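Forum Home News Members Gallery Help
Search this forum... Go Advanced
Workplace > Warehouse and Packing > Automation

Topic: Robot arm at our returns bench

nadja_z
I work for Plarkura, we rent out garden tools. Since April of last year Jibrin is testing a robot with two arms at the bench where we put returned tools into baskets. The management says it takes the boring part and we keep the checking. Is it so at your workplace too?
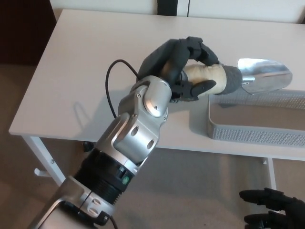 My worry is the pace. We had 438 tools on our best shift, and now somebody has written 400 on the board as the normal number.

plasus_fan
The board is your problem, and a robot did not write it. My wrists are much better since we got ours.

Eirini T.
I don't agree with plasus_fan. At Atetley we also kept "the checking", but two of the six checkers were moved to nights. Ask for the shift plan in writing.

nadja_z
Thank you, Eirini, I will ask. One more thing is the handles. We wrap them ourselves with tape, and every person wraps a bit differently. Now they want one way for all, so that the hand can hold them better.

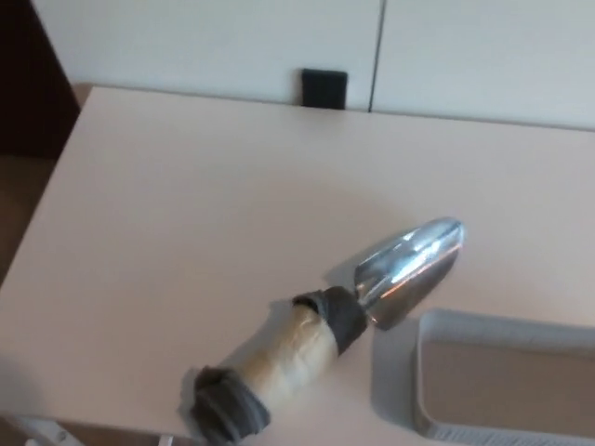

Trowel with wrapped handle, next to the tray.

I liked my own way of wrapping. Maybe it is a small thing, but I did it for many years.

plasus_fan
One way for all is normal. New people learn it faster too.

Eirini T.
Normal, yes, but then the people who wrap should decide which way. Did they ask you?

nadja_z
Not yet. The meeting is next week and I will write here after it.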